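Notebook, Dilton slab joints - June, entry 4

Joint sealant trial, second round. Product is the Clerach cold-pour, same batch as the indoor coupons.

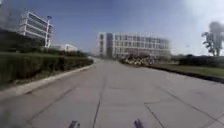 Margit Fekete objects to the cure time I logged last round: she would not call a bead cured on skin hardness alone, and wants a probe reading at mid-depth before any load goes on. Agreed. Probe readings added below.

Coupon 3020, 20 mm gap, backer rod set at 15 mm. Skin formed by 11:40. Mid-depth still soft at 14:00, firm at 16:30. Shore A at the surface 53, which is higher than the data sheet led me to expect. Durometer needs checking against the reference block before I trust it.

Three coupons pulled to 25 percent extension. Two held. The third let go on the left face, clean concrete showing over almost half the bond line - adhesion failure, no tearing in the sealant itself. That face was brushed but not primed. Kristof has the halves.

Changes for the next round: prime both faces, blow out dust twice, keep rod depth as is. Hold the De Graaf hot-pour until the cold-pour numbers repeat.

To order: backer rod, primer, masking tape. Tineke to book the tensile rig.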